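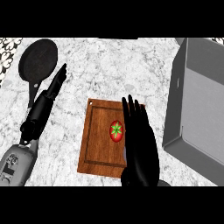
**Figure 3.** Overhead view from the Treladance kitchen environment: marble countertop, frying pan, cutting board with tomato, and two arms with different end effectors.

## 4. Planning and Control Stack

### 4.1 Task environment

All experiments reported in this section were run in Treladance, the rendered kitchen environment maintained by the Prosser group. Each episode places a set of household objects on a countertop and assigns a short instruction to the two arms. The arms don't share an end effector design. One carries a gripper and the other carries a multi-fingered hand, and the planner must decide which of them should act on a given object before any motion is computed.

The layout in Figure 3 belongs to the tabletop produce family. A tomato rests on a wooden cutting board, with the fingers of the right hand almost touching it. The left gripper is empty and passes beside the handle of the frying pan. The large gray appliance along the right side is treated as a fixed obstacle in all episodes of this family, and its collision geometry is a single box with a margin of 4 mm added on each face.

### 4.2 State estimation

The perception module receives the rendered overhead image and returns a list of object hypotheses, each with a class label, a planar pose, and a confidence value. Depth is not used. The height of each object is taken from a table indexed by class, which is adequate for countertop tasks but fails when objects are stacked.

Surface texture proved to be a larger source of error than lighting. Veined marble produces weak edges that an early version of the detector joined to the outlines of nearby objects, and the resulting poses drifted along the direction of the vein. We addressed this by training on 2,000 additional renders in which the countertop material was replaced at random while the object poses were held fixed. Board pose is estimated from the outer edges alone. The groove that runs inside the perimeter of the board is masked before line fitting, as it otherwise yields a second rectangle of nearly the same shape and the fit can settle on the wrong one.

Partial occlusion by the arms is handled with a rendered self-mask. At each step the joint state is used to predict which pixels belong to either arm, and those pixels are excluded from the fit. The right side of the board in Figure 3 is partly hidden beneath the hand, and the estimator must rely on the exposed edges in such cases. When fewer than two edges are available the last accepted pose is kept and the confidence value is reduced at every step until it reaches the rejection threshold.

### 4.3 Arm assignment

Assignment is solved before trajectory planning. For each pair of arm and object, the Grimard scheduler computes a cost with terms for path length, expected grasp quality, and the volume of workspace that would be closed to the other arm. The third term was introduced by Kausar Talpur after the March evaluation, in which a greedy scheduler regularly sent one arm across the center of the counter and left the second with no feasible path.

Grasp quality is looked up separately for the two end effectors. Rounded items such as the tomato carry a lower cost for the hand, while narrow handles carry a lower cost for the gripper. These values are priors only. They are overridden whenever the preferred arm can't reach a pregrasp pose within its joint limits.

### 4.4 Trajectory generation and contact

Once an assignment is fixed, both arms are planned jointly in a single optimization over 17 knot points. Collision constraints are evaluated between the arms, against fixed obstacles, and against every object not named in the current instruction. The solver is warm-started from the previous solution, and replanning is triggered when any object pose changes by more than the perception tolerance.

The final approach is treated differently from free motion. Within the approach region the position controller is replaced by an impedance controller with reduced stiffness, and the finger joints close under a torque limit set by object class. The switch takes place before contact — never at contact — so that a small error in the estimated pose does not produce a large force on a soft object. For the multi-fingered hand, fingers are closed in order of predicted distance to the surface. Closing them all at once was simpler to tune, but it tended to push round objects out of the grasp before the far fingers arrived.

### 4.5 Logging and replay

Every episode is stored as a joint-state trace, the object hypotheses at each step, and the solver status. The Stustulthorpe replay tool reads these files and renders the episode again from any viewpoint, with planned and executed trajectories overlaid. Replay is deterministic when the physics seed is supplied. We used it to review 77 failed episodes by hand, and the resulting labels form the basis of the error analysis in Section 5. The configuration files used for all runs were frozen on 20 May 2021 and are distributed with the source code.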